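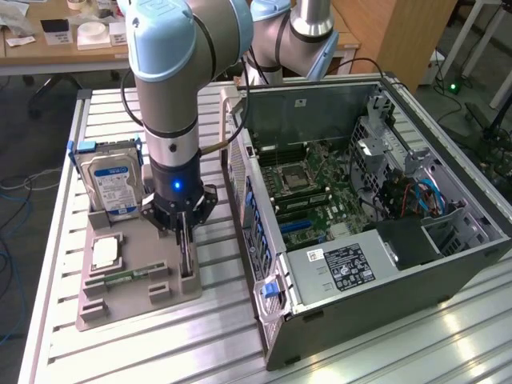

Section 6. Setting up the Lindholm Reading Plan

Read this before you hand the booklets out. Takes one evening, less if the group already has a copy of the Ongart study edition.

What you need

Study edition (any printing, but see note on page numbers below)
Plan booklet, one each
The loose card with the psalm table
Pencil. Not pen, the paper is thin and it goes straight through

6.1 Choosing the start point

1. Open the booklet at the inside cover. Two tracks, A and B. A is Gospels first, B starts at Genesis.
2. Pick one for the whole group. Mixed groups get in a muddle by the second week.
3. Write the start date in the box at the top. Day and month is enough.
4. Starting in February? Skip the Advent sheet and go straight to Week 1. You pick up Advent at the far end.

Note: Week 1 begins on whichever day you meet. The booklet says Sunday in two places, left over from the old layout. Ignore.

6.2 Marking up the study edition

1. Find the first reading in the plan. Book, chapter, verse, in that order.
2. Put a small pencil tick in the margin at the first verse and another at the last.
3. Check the cross-references at the foot of the page. Letters are parallel passages, numbers are footnotes. Easy to mix up in small print.
4. Do the same for the next 6 readings. Stop there. Don't mark the whole year in one go, people change track.
5. Slip the psalm card in at the back.

Caution: psalm numbering. The card uses the Hebrew numbers. If someone brings a Bible that follows the Greek, most of the psalms will be one out. Check before you read aloud together, it causes no end of confusion.

Note on page numbers: the plan gives page 261 for the outline of Isaiah. Correct for the hardback only. In the paperback look it up in the contents list.

6.3 Running the first session

1. Read the passage through once, aloud, no stopping.
2. Two minutes quiet.
3. Read it again, different reader. Now the footnotes.
4. Use the questions in the booklet, left hand page. You wont get through them all.
5. Close with the psalm for the day.

Leave long notes (marked with a bar) for home. They run to half a page sometimes and the evening goes.

6.4 If you fall behind

Missed one week: carry on with the current reading, catch up at home.
Missed two or more: use the short readings in italics. Same books, fewer chapters.
Lost the booklet: spares from the Stedutdale office, ask for the plain cover one.

Caution: do not double up readings in a session to catch up. Tried at Stedutdale, nobody took anything in and teh discussion went flat.

For leaders' notes see Section 7.

Section 6 last revised 12/10/2023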